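Okay, budget thread. I promised a few of you I'd write up how we're planning the robot spend for next year, and it's November 27, 2025, and the form is due, so naturally I'm posting instead of filling it in.

Background for newcomers: we're a small teaching and testing lab, chemistry mostly, and we want a two-arm bench setup for the dull end of the work. Moving beakers, handling racks, tidying up between runs. Nothing heroic. I've been calling the proposal Odance because the spreadsheet needed a name and I was eating lunch.

First thing I got wrong back in August: I priced arms. Just arms! Two of them, a line each, done by morning tea. Then I went back and looked properly at what sits on the end of an arm and around it, and the sheet grew to 18 lines.

Grippers are their own line now. So are the hands, if you want fingers on one side. A simple gripper is fine for a beaker (mostly, we'll come back to glass) but racks are an awkward shape and my colleagues have Opinions. My current plan is to budget for one of each and leave room to swap.

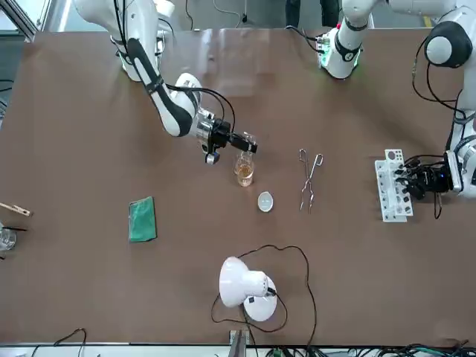
Same gear on the bench, different angle:
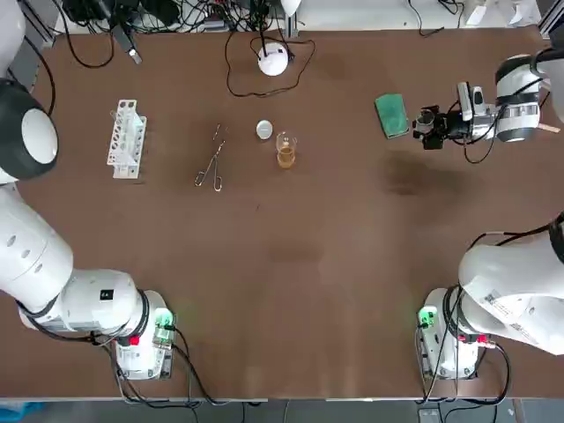 Torbjørn Strand replied to this bit: Put your spares in the same year as the arms. We left ours for the following budget at Buenaventura and spent 13 weeks waiting on one set of fingertips while everything else sat there looking expensive.

Ouch. Right, spares are going in year one, thanks Torbjørn. I had them pencilled in under "later", along with a lot of other things I didn't want to look at.

Cables! Please budget for cables. Power, data, the camera leads, and then whatever you use to keep them out of the way of a moving elbow. I've put in a line for clips and trunking and a second line for the longer leads we'll want once we work out the first ones don't reach.

The bench itself was a proper argument. Leller quoted us for a fancy one with the mounts built in, and Puser said they'd bolt to whatever we had if it was flat and stiff enough. We're going with whatever we have. The difference paid for the cameras, and I reckon we'll learn more from a second camera than from a nicer table.

Glassware: I've allowed 200 small beakers for the first year. Finance asked if that was a typo. It is not a typo. We'll do early practice with coloured water and the cheap stuff, and anything with a calibration mark on it stays in the cupboard until I'm feeling brave.

Also cheap and easy to forget: tongs, racks, sponges, lids, a decent lamp. It all comes out of consumables at our place, so check which bucket yours lives in before you get a cranky email. I got the cranky email.

Staff time is the big one and I still don't love my number. I've got one person at eight hours a week for setup and babysitting. Everyone I've asked says double it, and I probably will once I've found something else to cut.

Things I still haven't sorted: who pays for the service contract after the warranty ends, whether training is per person or per visit (the two quotes count it differently, grrr), and where the crates go when they turn up.

If you've bought a two-arm setup on a small-lab budget, tell me what line I've missed. Form goes in at five, so be quick!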